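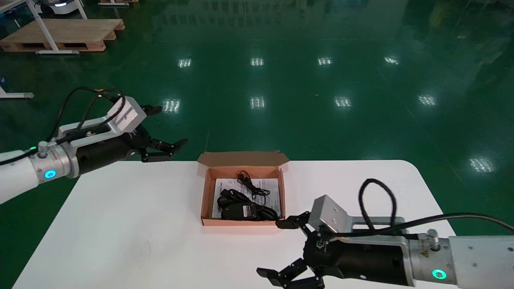
Accessory packing at Idanberg is the final stage of work at the Idanberg distribution plant, where power adapters, cables and printed instruction sheets are placed in cardboard boxes for dispatch. It was carried out entirely by hand until the plant introduced two-armed robots at some of its packing tables. The change is known within the plant as the Fasa programme, after the hall in which it began. It is often cited in local discussions of automation because the number of packers employed stayed the same while the content of their work altered considerably.

Background

The plant was opened by the Potgieter company to serve customers in Idanberg and the neighbouring town of Belen. Packing was organised in pairs, with one person filling boxes and the other checking and sealing them. Each pair changed places at the mid-morning break. Small accessories were regarded as the least popular work in the building. Adapters had to be laid in the box with their cords gathered, and the same short movements of the wrist and thumb were repeated throughout the shift. Complaints of sore hands were recorded regularly, and new starters on the accessory tables tended to ask for a transfer within a few months.

Introduction of the robots

The Fasa programme started in June with 4 tables. Each robot has two arms fitted with grippers and works over a single table, one box at a time. Rigid articles such as adapters were handled without great difficulty from an early stage. Cords and paper sheets proved harder, as both change shape when they are picked up, and a person was assigned to stand by during all running hours. In the first full month the tables handled 2,740 boxes, of which roughly 1,000 needed some correction by hand before sealing.

The most frequent correction was the rearranging of a cord that prevented the lid from closing. Sheets placed face down or folded at a corner were also common. The plant later altered the order of packing for several products, so that the sheet went in before the adapter, and supplied cords already bundled.

Effects on staff

The programme affected 19 packers. All were offered places in the new arrangement, under which a packer attends to two tables, corrects faults, replaces empty stock and records the cause of each stoppage. The post carries the title of table attendant and is paid one grade above packer. Some staff preferred to remain on hand packing, which continues for large and mixed orders.

Khanyisile Visser, who had led the accessory section before the change, was given charge of training. Her course lasts two weeks and covers safe approach to the arms, restarting after a stop and the writing of fault notes. Attendants were at first reluctant to stop a robot for a minor fault, believing that stoppages would be counted against them. The practice of displaying stoppage totals beside each table was withdrawn following objections from the section.

Reports of sore hands fell on the accessory tables, while complaints of tired legs and of boredom rose. High stools were provided, and attendants now spend no more than half of a shift at the robots, with the remainder given to hand packing or stock work. Conversation is also said to have suffered – the former pairs had worked face to face, whereas attendants stand some distance apart. A shared break on Friday was introduced at the request of staff.

Current position

Hand packing and robot packing operate side by side in the Fasa hall. A proposal to extend the programme to the Belen depot was put forward by Potgieter but has been held over while pay grades at the depot are discussed. Final inspection and sealing are done by people at both sites.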